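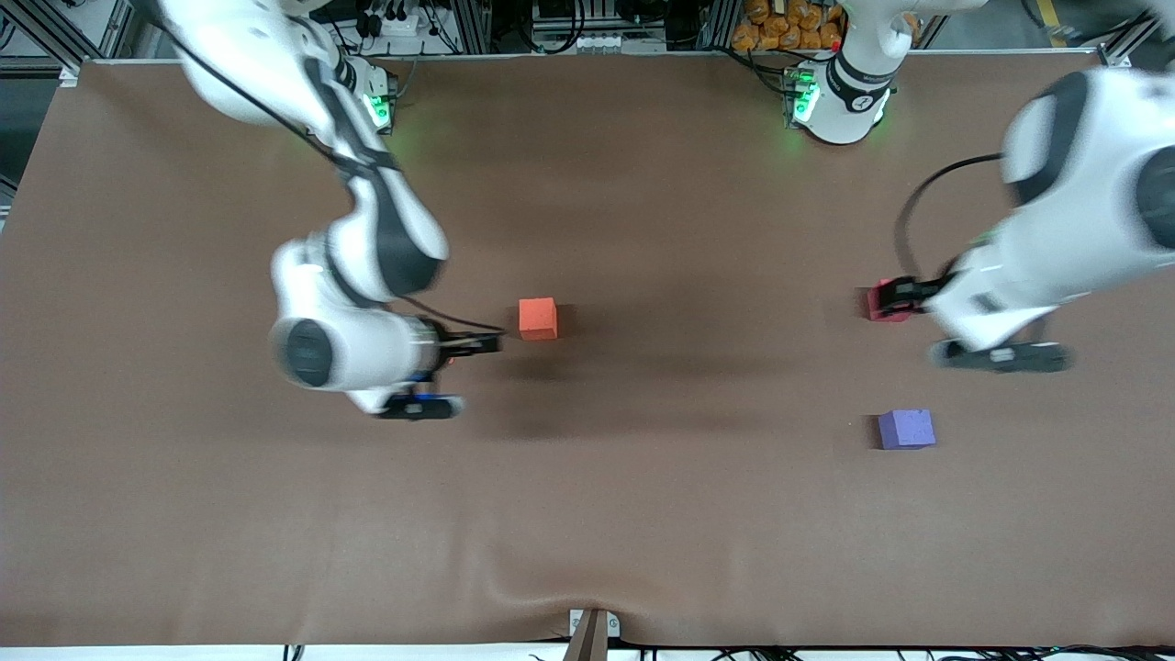 Two arms, three foam cubes, and the new planner deciding who goes where.

Two Arms, One Table
By Mirjana Softić
April

If you've walked past our bay lately and heard me talking to a screen, it was about Kolev. Kolev is our motion planner, and for most of its life it planned for one arm at a time. The other arm got treated like furniture. You could run both of them, sure, but one would park politely until its neighbor was all the way home, and watching that over and over made me want to move the cubes myself.

So we rewrote the part that hands out table space. Each arm now asks for the chunk it needs for the next 2 seconds of motion, gets it or doesn't, and gives it back the moment the wrist clears. If both want the same chunk, the arm already holding a cube wins (I wanted a fancier rule, Nurkham talked me out of it, and the simple one has been fine). The whole change came to 137 lines, and a good third of those are logging I refuse to delete.

The perception side took longer. Feneo, our cube finder, gets a pose from the overhead view and then corrects it from the wrist camera on the way in. Trouble is, the wrist view smears when the arm is moving fast, and Feneo would see a doubled edge and happily move the cube sideways to match.
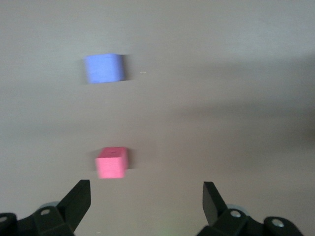 Wrist view in mid-move, with a blue cube, a pink cube and plenty of smear.

My first fix was to slow the arm down, which worked and made everyone grumpy. What we do now is score each wrist image for blur and let Feneo trust it less when the score is bad – the old pose carries more of the weight until things sharpen up. Shadows still fool it now and then, especially a dark one hugging the side of a cube. I have six ideas about that and so far I've tried one.

Both pieces are on the shared branch. If you try them on your own cell, please turn on the reservation log before you start and send it to me when something odd happens. Ullum folks, your config still has the old parking pose in it, so take that out first or the left arm will keep going home between picks.

Last updated: April

Recent items
Replaying planner logs without the arms
Notes on wrist camera calibration
Why the gripper close command got a timeout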